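Saturday, October 26, 2019

1/ I have spent September and most of October writing rules for a robot arm that moves small cubes. There are 16 of them. Rules, that is. There are six cubes. I am going to post the rules because I have had to explain them out loud too many times, and my tea keeps going cold.

2/ Background for anyone who has wandered in. We teach an arm to sort by showing it the job over and over, with a person driving. One go is a run. A set is 100 runs. We want 300 good ones before we let the thing try on its own, and "good" is the word that has caused all the trouble.
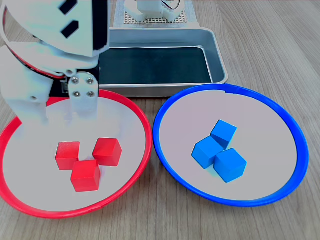 Wurside Robotics Club, Bench Sorting Group

3/ Rule 1. Write down the start before you write down anything else. Which colour is on which plate, three and three, and whether the tray is empty. Sorted start, colours matching rims, gets an S on the sheet. Anything else gets an M for mixed. You would think people could manage one letter. We have had ticks, we have had smiley faces, and we have had "normal".

4/ Rule 2. "Normal" is not a start.

5/ Rule 3. Decide what counts as done before the run and don't touch the definition afterwards. Ours is: let go of the cube, cube at rest, arm clear of it. The old wording was "cube is where it should be", and we lost a whole evening to the phrase "should be".

6/ Rule 4. A cube that lands on another cube and stays there is at rest. I know. I voted against it. It's in the rules and I will defend it to strangers, which is apparently what I'm doing now.

7/ Rule 5. Keep the failures. This one gets the most pushback. If the arm drops a cube, or shoves one across the plate like a bored cat, that run is marked F and it stays in the folder. It does not get counted towards the 300. It does not get deleted either. If you throw away every bad run you end up with a lovely success rate and no idea what the thing is bad at.

8/ Rule 6. No helping. If your hand goes anywhere near the cubes during a run, the run is an F, even if you were "only straightening it". Especially then.

9/ The helping rule came in after we went back through the first batch and found a run where the cube made the last bit of its journey by thumb. It had been logged as a pass. Strictly speaking the cube was at rest.

10/ Rule 7. Mark where the dishes and the tray go and check them against the marks at the start of each set. A small shift over a long afternoon is enough to spoil a comparison, and you won't notice it happening. We put this in the rules in capitals. I have since taken out the capitals, as they made it look as though we were cross. We were cross.

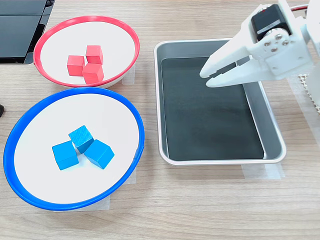
11/ Checking the marks takes less time than complaining about checking the marks. I have not timed this properly, so it's an opinion and shouldn't be cited.

12/ Rule 8. One thing changes at a time. If you move the tray, you do not also swap the colours, adjust the lamp and try out your clever new grip. Pick one. Write it down. The others will still be there next week.

13/ Rule 9. Hands off the arm while the power's on. It's small and it isn't very strong, and people relax around it for exactly that reason. A pinch is still a pinch. Screws get tightened with the plug out, and the person with the screwdriver is the person who pulls the plug.

14/ Rule 10. Whoever is driving can stop at any time and doesn't have to say why. So can whoever is watching. We've had two arguments about this, both of them with people who weren't driving or watching.

15/ Rule 11. Swap drivers every 3 sets at the very most. I'd have it sooner. Tired drivers get sloppy in a way that looks like style, and the arm learns the style. Our early runs all have a funny little dip before the grab. It's me. I do the dip. The arm now does the dip.

16/ Rule 12. File names are set by the sheet and you do not improve them. "final_good_USE THIS" is a cry for help.

17/ Rule 13. Mixed starts get their own share of the runs, agreed in advance. Left to themselves people set everything out tidily, as we were all brought up nicely, and then the arm meets one odd cube in the wrong company and goes to pieces. So half the runs start sorted and half start mixed, and the mixed ones come off a list. You don't get to choose a mix that "looks random". Yours will have a pattern. Everyone's does.

18/ The list was drawn up by pulling bits of paper from a mug. I was asked whether this was rigorous. It was a clean mug.

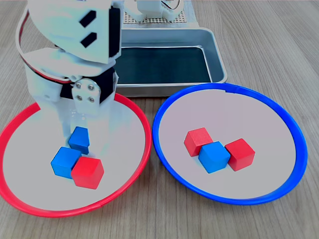 19/ Can I use the same rules with a different arm?

Most of them, and you should rewrite the safety ones from scratch. Starts, finishes, failures and file names don't care what is doing the lifting. Anything to do with power, pinching and who may stand where depends on the size and speed of your machine, so start from the maker's manual and be stricter than you feel like being. If yours is big enough to hurt somebody, a thread by me isn't your safety document.

20/ Back to it. Rule 14. Notes are written during the set. Not at home, not on the bus. I have read notes written on the bus and they describe a much better afternoon than the one I was at.

21/ Rule 15. Say in the write-up what you didn't test. We have only ever used cubes. We have two colours. Everything starts on one of two round dishes. If somebody asks how it does with a teaspoon, the right reply is that we've no idea, and the write-up ought to get there before they do.

22/ I'd add that a pass on cubes has been quoted to me as proof the arm "understands colour". It has been shown red and blue. I wouldn't send it to buy paint.

23/ Rule 16. The rules can be changed between sets and never during one. Put the change in the log with the set number it starts from, so that anyone reading later can tell which runs were done under which wording. We are on our third wording of rule 3. I expect a fourth.

24/ Someone has asked for a copy to pin up. It fits on one side of paper if you leave out my remarks, and I'm told that is the preferred edition. Reply here and I'll send it over.

25/ And yes, to the person in my messages, "at rest" does include leaning. It's under rule 4. Please stop sending me diagrams.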